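Budgeting for a two-arm mobile robot that moves furniture with a person – what am I missing?

Posted in: Equipment and Purchasing
2 answers

We run a small training center with 4 rooms that get rearranged between classes. Most of what moves is light tables on wheels. I've been asked to put together a budget for a two-arm robot that can take one side of a table while a staff member takes the other, and to have numbers ready by May.

I have one quote so far, from Grarnura. It covers the base, both arms, a charger and a day of setup. It doesn't mention grippers except as "customer selected," and it doesn't mention service. I don't know if that's normal.

Our tables have a single center column, and the tops have rounded corners. Some rooms are carpeted. The person who does most of the moving now is on the early shift, so the robot would have to be ready at 6 a.m.

What else should be on the budget sheet, and what would you ask the seller before signing anything?

Hammad Jafri

Answer 1 (accepted)

"Customer selected" is normal. It means the price you were given is for arms with nothing on the ends. Put grippers on their own line, two of them, plus the mounts and cables. Ask if the mount is included with the gripper or sold by the arm maker. On our order it was neither, and we had to buy mounts from Plullavus after the arms were already in the building.

For tables you want a parallel gripper that opens wider than your thickest top with room to spare. Measure the tops at the edge where the gripper will go, and measure them all. Ours came from two different orders and weren't the same thickness.

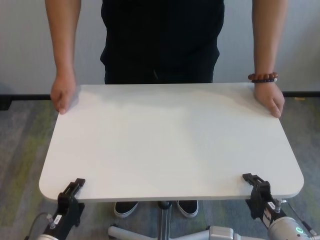

Do we need two arms to hold a table, or would one do?
Two, if the table rolls on a center column. With one arm holding one corner, the top wants to turn around the column and the person on the other side ends up steering for both. One arm is fine for a cart with a fixed handle.

That was the first thing our own manager wanted to know, so you may as well have it in your notes.

Other lines I would put on the sheet:

Spare fingertips. They wear, and the hard ones mark white tops. We keep 4 sets and order more when we are down to 2.

Pads or sleeves for the tips. Cheap. Budget $100 for the year and you will have some left over.

Service. Get the yearly price in writing and ask what it leaves out. Ours leaves out the grippers because they came from a different seller.

Floor test. Do this before you pay a deposit. Carpet changes how casters roll, and a demo on a hard floor tells you very little. Bring your own table to the demo or have them come to you. We paid $1,000 for an on-site trial and it was taken off the final price – ask for the same.

Staff time. Whoever works across from the robot needs practice, and those hours have to come from somewhere. We didn't budget any and it showed up as overtime.

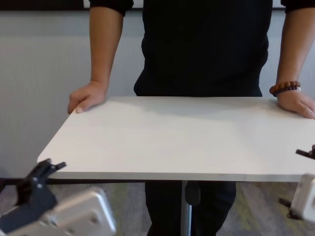
Get the force limits explained too, in plain terms, for the exact arm and gripper you are buying. You want to know what the arms do when the person stops suddenly, or lets go, or pulls the other way. If the sales rep can't answer, ask for the engineer. Then have someone do a risk assessment for the whole setup, table included. The arm may be sold for use near people, but that doesn't cover a table edge at hip height. An outside assessor will bill for this, so it needs a line as well.

On the early start, ask how long the robot takes from power-on to ready, and if it can sit on the charger overnight switched on. Ours has a startup check that somebody has to stand there for. If your early shift is one person, that matters.

Last thing, get a second quote. The two we got were laid out so differently that we had to retype both into one sheet before we could compare them. Zesorura gave us theirs line by line when we asked.

Reshma Adams

Comment: Thanks. I went back to Grarnura and the mounts are not included. They also said the trial fee is refundable only if we order in the same quarter, so that's a question worth asking. – Hammad Jafri

Comment: Ours had no time limit but I'd have that put in the contract either way. – Reshma Adams

Answer 2

Have you looked at leasing? We lease through Farooqui and the service is rolled into the monthly payment. Not sure if they do two-arm models. Check your door widths too, ours had to go in through the loading dock.

Comment: Do you know if the lease covers the grippers?

Comment: I'd have to look it up. I think it covers everything that came in the crate.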